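Lantern supper returns to Ralladov's old harbour this November

2021-06-18

After a year in which the long tables stayed folded away in the boathouse and the lanterns never left their crates, the town of Ralladov has confirmed that its Lantern Supper will go ahead this November. It's lovely news for anyone who has ever stood on the harbour wall with cold fingers and a paper bowl of soup, and even lovelier news, we suspect, for the bakeries on Medine Street, which sell more seed buns in that one evening than in the rest of the month put together.

For those who haven't been, the supper marks the return of the fishing fleet after the great autumn storm, when the boats were feared lost and the people of the town kept lights burning along the shore until the last of them came in. Local tradition has it that the crews were out for 3 nights, and that when they finally tied up there was nothing ready to feed them except what each household happened to have in the cupboard. Everything went into the same pots. The soup is still made that way, and no two years taste alike, which is half the fun of going back.

The evening begins at dusk with the walk down from Fakir Hill. Children go first with their lanterns, then the brass band, then everybody else in whatever order they like (there's always a good deal of stopping to chat, so don't expect to get to the bottom in a hurry). This year the walk will follow the older route past the rope sheds, now that the footbridge over the mill stream has been repaired. It's a bit longer than the way people have grown used to, but it's also flatter, and much kinder to prams and to knees.

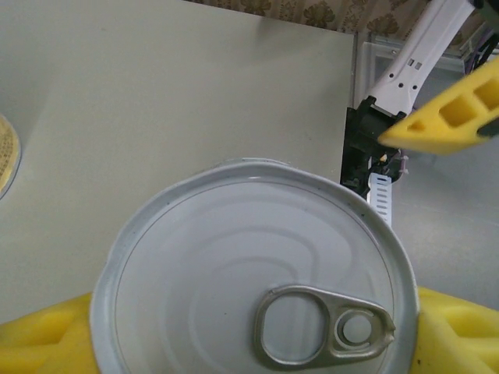 Once the procession reaches the water, the tables are laid end to end along the quay. There will be seats for 460 people this time, fewer than in the past, with more elbow room between one party and the next. Seats are free but have to be booked, and bookings open at the start of September through the Iltham Hall box office, in person or by telephone. Those who miss out are still very welcome to come along, as the soup is served standing up as well, and plenty of regulars will tell you that the spot beside the old crane is better than any chair.

Households in the harbour streets are again being asked to bring something for the pots. Vegetables, barley, beans and stock are all useful, and so is smoked fish if you can spare it. Contributions can be dropped at Iltham Hall from the morning of the supper until mid-afternoon. Please label anything with nuts or shellfish in it – the cooks keep a separate pot for people who need to avoid them, and they'd like to keep it that way.

There are a couple of changes to the programme that visitors who know the supper well may want to note. The fireworks have been dropped, partly out of consideration for the seabirds that winter on the breakwater, and in their place 200 floating lanterns will be set out on the inner harbour and gathered up again by rowboat the next morning. The craft market has moved indoors to the net loft, where the stallholders will be a great deal warmer than they were in the wind on the square. It will open at noon and stay open until the music finishes.

Speaking of music, the programme is still being put together, but the harbour choir has promised the full set of 7 storm songs, sung from the decks of the boats as they always have been. The last one is the one everybody knows, and the words will be printed on the back of the supper card for the benefit of newcomers. Don't be shy. It has a very forgiving chorus.

Parking in the centre will be closed to visitors from midday, and a shuttle bus will run from the sports ground on the Medine side of town every quarter of an hour. The late ferry will wait until the final song is over before it leaves. If you're planning to stay the night, the guest houses along the front fill up early, and a few of them already have names pencilled in from people who missed out last year. The neighbouring villages are only a short bus ride away and well worth trying. Bring a warm coat, a spoon and your own bowl if you have one.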